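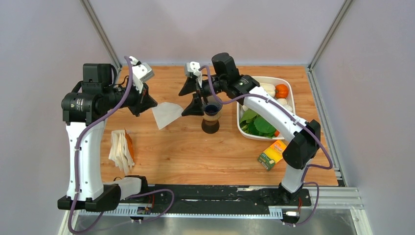
Nov 15, 2020. Second day on the table layout, and the spacing is still not settled. The drawing from Immont has the cup too close to the vegetables, and I have no faith in any dimension on that sheet. For now the glass cup with the brown base stays in the center, the vegetable tray goes to the right, and the folded napkins go in a stack on the left with the orange packet against the side. One napkin is laid flat between stack and cup. It lies on the diagonal. I would prefer it square to the table edge, but So-ying Sin wants some variation in placement and it is her list.

Napkins came from Zasar, one carton, 4,000 count. Storage is now a problem. I put the carton under the bench and moved the spare cups up a shelf. Unit cost was lower than the last order, paper seems the same.

Spent part of the morning on the vegetables. The old set from Grultside had lost paint on most of the ends, so I had been putting off replacing it since March. Contents of the tray are to be changed between rounds, large pieces in first, flat greens next, small items last. The napa cabbage dictates everything else. Its base is rigid and the leaves take up more room than they should, so it goes in a corner or nothing fits.
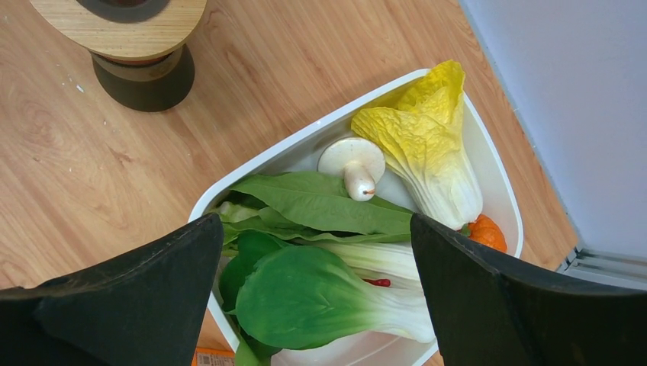
Napa cabbage in the corner, mushroom beside it, long greens across.

The mushroom is the awkward one. The cap wants to roll and the stem stops it at whatever angle it likes. Raphaël Arnaud proposed a dab of putty. I said no – putty leaves residue on the plastic and I am the one who cleans it. Wiped down everything else with a damp cloth, no soap.

Lunch at 1. Bread, the end of the cheese, an apple cut with the Sabatier, which needs sharpening.

Afternoon: paper towels and the Scrub Daddy added to the list of table items. The sponge stays in its box until further notice.
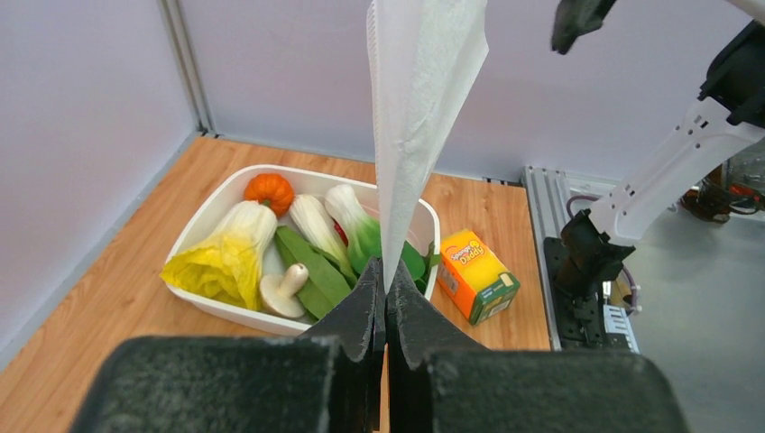
Revised the list again before leaving. Draft four has 42 lines, of which I would strike at least the duplicates for greens. So-ying has it now. Shelf labels still to print, 30 of them, and the label tape is nearly out. Order two rolls.

Home late. Left knee bad on the stairs.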